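Secondhand white table, is it worth to refinish the top?

Started by mtliao

mtliao wrote:
Good evening to all. English is my third language, so please excuse if some words are strange.

I want to buy a big table for the room where I repair clocks and radios. A shop called Griva is closing its office in November and sells the furniture. The price is 65 for one table, and the legs are included. The seller could not tell me what the top is made of. I only know that it is white and large, and that it should carry 19 kilos of tools without bending.

My questions are about the surface. Is white a good color for small parts? And can I sand it if it is not in good condition?

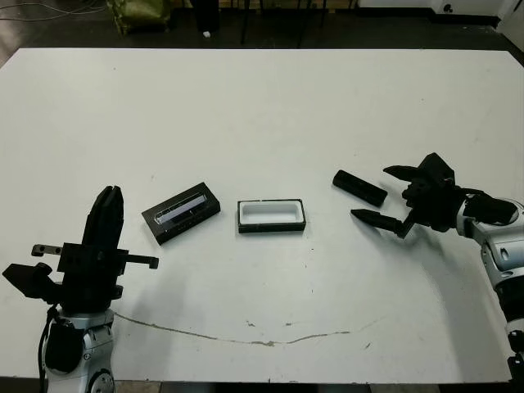

Reply 1

bevan_t wrote:
White is the best color you can have for small parts. I dropped screws on a dark bench for years and lost many of them. Do not sand before you know the material. If it is a thin covering on board, you will go through it in one minute and then you have a bigger problem.

Reply 2

peiyu.jin wrote:
I do not agree with Bevan about white. Under a strong lamp it is tiring for the eyes. I work with a gray mat from Lomard, and I would not go back. The mat also has a small raised border, so the parts stay on it when you pull out a drawer.

My own habit is to keep the lid of a box next to the box, upside down, and to put the screws there in the order I take them out.

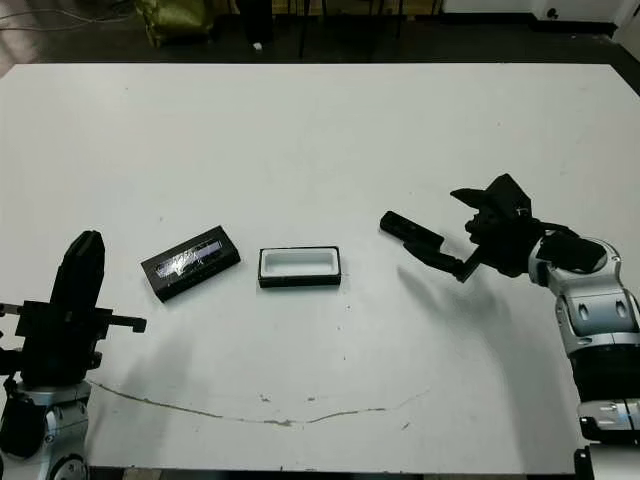
When the lid is full, I stop and write on paper which screw is from which place. It is slow, but I have not mixed a set in a long time. For radios I use two lids.

Reply 3

mtliao wrote:
Thank you both. Peiyu, is the mat resistant to solvent? I clean the clock parts with a liquid which has already eaten one plastic tray.

Reply 4

th_chiu wrote:
No mat is resistant to everything. Put a ceramic tile under the cleaning bath. I paid 3 for mine.

About the condition: look at the surface from the side, with a low light. A line that you see from above can be only dirt, or it can be a crack. Pull your fingernail across it. If the nail catches, it is a crack, and water will go in there sooner or later.
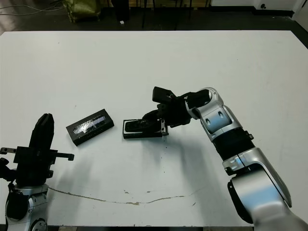
Fill it with a two-part filler and make it flat with a plastic card while it is soft. I used the one from Divard and waited 21 hours before I put any weight on it. The can says less, but my room is cold.

Reply 5

bevan_t wrote:
Filler on a work table is wasted money, in my opinion. It will be scratched again in one month. Put a sheet of hardboard on top and replace it when it is ugly.

Reply 6

th_chiu wrote:
Hardboard is brown, Bevan. You told him that he needs white.

Reply 7

bevan_t wrote:
Then he paints it. Fair point, though.

Reply 8

mtliao wrote:
I went there on Wednesday and I bought the table. My neighbor helped me to carry it up the stairs, and we had to take the legs off at the second floor. I did the fingernail test as Tsung-han explained. The nail did not catch anywhere, so I will leave the top as it is and only wash it with mild soap. 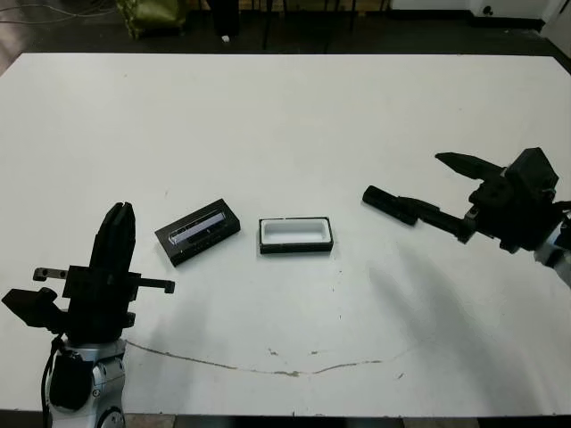

Now I must decide about the height. I am tall and I sit on a low stool, and after one hour my neck is not happy. Would you raise the table, or buy a higher stool?

Reply 9

peiyu.jin wrote:
Raise the table. For clock work, the top should be much closer to your chest than on a writing desk, so that your elbows can rest on it. Try it first with some old books under the legs before you buy anything.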